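The long wait for a robot that does the dishes
28th November

Harkulus has a kitchen set up at the back of its workshop, and most of what goes on there is dull. The staff call the daily list of jobs Dullness, and it runs to 15 chores, from folding tea towels to sorting bolts into trays. The arms have now made 2,871 attempts at them.

The question I went in with was a simple one. Can a machine do the chores yet? The short answer is some of them, slowly, on a good day. A towel takes more than 10 minutes. A teenager can do it in a few seconds, if you can find one willing.
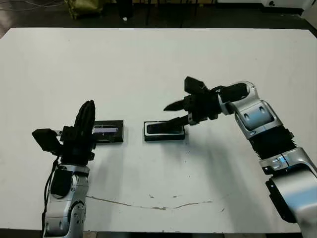 Small, flat things are still the hard part. A hand built to grip a mug has trouble getting a fingertip under something thin lying on a bench, and people do it without thinking – we slide it to the edge, or tip it up with a nail. Each of those tricks has to be learnt separately.

Shop floors are further along. Söderlund, which packs plumbing fittings, has had 2 arms on its line since June and plans to keep them. The parts arrive in the same spot, facing the same way, and no one leaves a school bag on the conveyor.

Homes don't work like that. Luvari had planned a trial in rented flats and has put it off, saying the colour and clutter of real rooms threw its software too often. It hasn't set a new date.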